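Plates, chairs and the long table

We have been in the new place since July and the big room downstairs is finally somewhere you can sit and eat. A few people asked how we got on with it after my last post, which was mostly complaining about the stairs, so I'll go through what we did and what is still left to do.

The table

The table came first and everything else was fitted in after it. It's long with rounded ends, grey and white marbled on top, and I'd been looking at it for weeks before I rang up. The shop was called Ultodell and they wanted 900 for it, delivered. Washington Amaral drove over to look at it with me and thought it was too big for the room. He may have been right, but I wanted one table that everybody could get round, and I was tired of pushing two small ones together and losing forks down the gap.

Getting it through the door took most of a morning. The top went in on its side with a blanket round it. We chipped a bit of paint off the door frame, which I still haven't touched up.

The marbled pattern is good at hiding crumbs. You think you've wiped it and then you run your hand over it and find you haven't. I now wipe it twice, once with a wet cloth and once with a dry one, and go along it with my hand at the end.

The chairs

None of the chairs were bought for the room. The grey ones came from Silvana Xavier when she moved to a smaller flat, and she threw in a grey shell chair as well. I like that one best for a long meal, although it takes up more room along the side than the others do. The one with the dark blue back and the floral seat was my aunt's. It doesn't go with anything and I'm keeping it.

There are black ones too, including an office chair that was only meant to be there until the desk upstairs was sorted out. People keep sitting in it, so it has stayed.

I did look at buying a matching set. The cheapest I liked came to 3,000 and I closed the page. Dalva says mismatched chairs look friendlier. She also says that about mugs.

The plates

I wanted plain white for everything, so that when one breaks I can replace it without hunting for a pattern. We'd been using a mixture of old sets and they wouldn't stack — you'd put a wide one on a narrow one and the whole pile leaned. The white ones are from Dandeo. I ordered 22 pieces, plates and small bowls together, and they arrived well packed.

My way of laying the table is to start at one end and work along, putting the plates down first with no cutlery, then the small bowls. Once those are where I want them I do everything else. If I lay each place completely before moving on I always end up squashed at the far end and have to shift the lot.

The buns are Luana's recipe. They want a good brown top, so leave them in a few minutes longer than you think, and let them cool a little before they go on a plate.
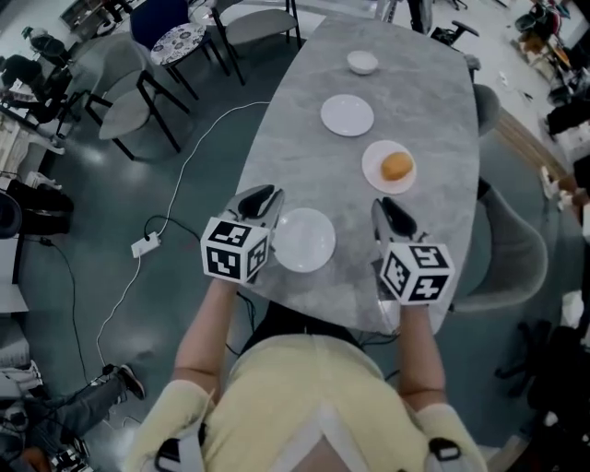

Still to do

The cables are the main thing. The sockets are all on the wrong side of the room, so there's a white power strip on the floor with leads going off it, and you have to step over them to get to the table. Jeferson Queiroz has offered to run something along the wall and I've said yes. Until then I remind people when they're carrying hot dishes.

I'm leaving the floor as it is. It's a dark teal-grey epoxy and I wasn't sure about it when we moved in, but it mops easily and the chairs slide on it. I've put felt pads on some of the chair legs. The pads come off if you drag the chair sideways, so I need to find better ones.

After that I want a shelf for the plates near the table, so they don't have to be carried from the kitchen in two trips. I've measured the wall but haven't bought the wood.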